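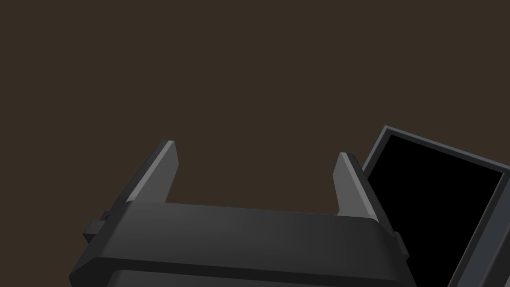 Visit to Junby's open day: trying the Dredeo simulator

Junby opened its workshop on a Monday in December, mainly to show Dredeo, the simulation package it sells alongside its robot arms. We run a small packing line in Gononlow and have been thinking about a first arm for over a year, so two of us drove across to see it.

Doors opened at nine. Coffee and a safety talk came first, then we were split into groups of 6 and sent to different benches. Ours started with the software.

The simulator

Dredeo lets you build a cell on the computer and run the job before buying any hardware. You choose a gripper, place the things it has to work near, and drive the arm from the keyboard or from a saved program. The close view from the gripper was the one we used most. With the two fingers open you can see the gap between them and judge how much room is left beside whatever stands next to the arm. In our session that was a tilted panel with a black face, off to the right and partly behind one finger.

The graphics are plain. The background was a flat dark brown and the gripper was shaded in greys. I had expected something closer to the brochure, but for checking clearances it was good enough, and it ran without trouble on an ordinary office laptop.

Setting up a cell took longer than I would have liked. The menus for fixing a part in place are hard to find, and angles have to be typed in. Our demonstrator said a drag handle is planned for the next release but would not give a date. Saving and reloading a layout worked the first time.

The workshop floor

After lunch we saw a real arm moving cartons from a belt to a pallet. The program had been written in Dredeo and adjusted on the day before the visit. It did 50 cartons while we watched, with one stop when a flap caught. The staff cleared it and started again from the control box, and this took less than a minute.

The arm was fitted with a Lehner gripper. Junby will supply other makes, but not all of them have a model in the software yet. Ask for the current list before you order, as the one handed out was already out of date.

Prices

The software licence is £1521 a year for one seat. A day's training is another £400, held at Junby only. There is a trial version, limited to one arm and one saved layout – enough to find out whether your job fits.

We have asked for the trial and will try our own carton sizes in it. Parking at the site is tight, so go early. The next open day is expected in spring and places have to be booked through the Junby office.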